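Quiet hours in a shared office – speaker notes
Tavares Building Services, staff day, Jan 30, 2020

Start on time even if the back rows are empty. Thank Krisztina Gál for the slot. 25 minutes is too long, aim for 17 and leave the rest for questions.

Slide 1. Who we are. 200 people over 4 floors at Lirkberg, mostly open plan. Before the refit we had 331 noise complaints logged in a year. Say the number slowly. Then say that most of them were about speech, and hardly any were about machines or traffic.

Slide 2. Why speech is the problem. You can tune out a fan. A colleague talking about her kitchen renovation is much harder, as you follow the words whether you want to or not. Half a phone call is worse again. Ask for a show of hands on who has moved desks to get away from someone. Don't ask who.

Slide 3. What people do about it on their own.

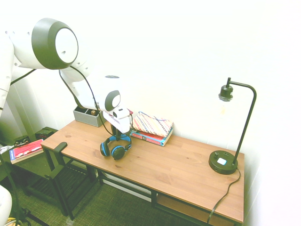

Most staff sort out their own quiet long before they complain to a manager. They come in early, they book a meeting room for one, they work from home on report days. Or they keep a pair of headphones on the desk, like these, and everyone on the team learns what it means when they go on. It works well enough for the wearer. The trouble is for new starters, who don't know the signals and end up asking nobody anything for a fortnight. Mention the Praretti survey here only if someone brings it up, I don't have the slides for it.

Slide 4. What we tried. Quiet hours from nine to eleven, starting in June. Phones diverted, calls taken in the booths. The first fortnight was rough – sales hated it and said so. We moved sales to the ground floor and it settled down.

Slide 5. Surfaces. Ceiling tiles first, then floor, then screens. Carpet takes the edge off footsteps and chair noise but won't do much for voices, so don't let a supplier sell it to you as a cure. Grullex quoted us for both and we went with the tiles. Pause for the colour chart, people like it.
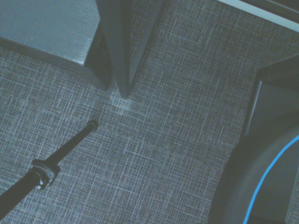

Krisztina Gál told me after the trial run that I was being too kind to quiet hours. Her view is that two hours in the morning just squash all the talking into the afternoon, and that she would sooner have one proper silent room open all day. She may be right. Put it to the audience and see who agrees.

Slide 6. Costs. Keep it short, the handout has the table. Booths were the dearest item and the one I'd buy again.

Slide 7. Questions. If there are none, go back to the sales move and ask how other offices would have handled it.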